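Week 4 - Sorting things, and why two sensible people never sort them the same way

Hi all, these are the notes I talked from, tidied up a bit. If you were at the back by the radiator you probably missed half of it, so please do read the part on facets before the next session.

We started with the kitchen drawer exercise. I asked you to write down where you keep scissors at home, and we got kitchen, desk, sewing box, bathroom and (my favorite) "wherever my sister left them." All fine answers! Each one follows a rule. Some of you put things with what they're used for, some with what they look like, and some with the person who uses them most. A classification is just that rule written down so that somebody else can follow it without phoning you.

Terms you need from this week:
Class - a group of things that share something we've decided matters.
Attribute - the something. Color, size, maker, date, use.
Facet - one kind of attribute treated as its own question, so "what color is it" is a facet and "red" is a value in it.
Residual class - the polite name for the "other" box.

On the residual class, I told you the Wambridge story and promised to put it in writing. When I worked at the town library there we had a local pamphlet collection, 300 items, and the person before me had sorted it into 21 subjects. Lovely neat labels. The trouble was that 40 of the pamphlets sat in "Miscellaneous," and those were the ones people kept asking for - bus timetables, a guide to the Holub mill, that kind of thing. My rule of thumb since then is that if your "other" box is the busiest one, your scheme was made for somebody else's readers.
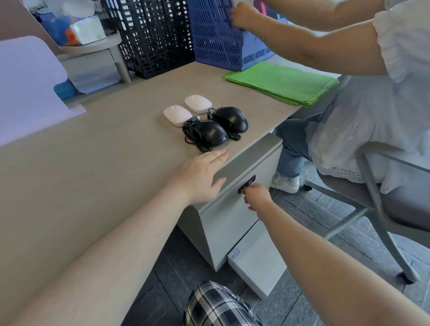 Facets are where people got tangled last year, so let me go slowly. In a tree, you pick one question to ask first and everything hangs off the answer. Library shelves work like that, since a book can only stand in one place. With facets you ask all the questions side by side and let the user pick which one comes first. Take the four mice on the desk: ask about color and you get two white and two black, ask how they connect and you get two wireless and two wired, and it happens to be the same split both times. That's a bad sign in a scheme! When two facets always give the same answer, one of them isn't doing any work for this collection, and you should either drop it or be ready to say what future item would need it. A white wired one would do nicely.

Kamil Paulík asked whether you should ever keep a facet that does no work yet. Good question, and I gave a mushy answer, so let me try again. Keep it if you know the collection will grow and the information is cheap to record now. Drop it if you'd have to go back and look everything up. The Ollix catalog in your reading pack kept one of these for paper weight and almost no records have it filled in, so searching on it hides most of the collection.

For next time: read the Purance chapter (skip the bit on notation, we'll do that in October) and bring a list of the things in one drawer, sorted two ways. Write your rule at the top of each list. Swap with a neighbor before class if you can and see whether they'd put a stapler where you would.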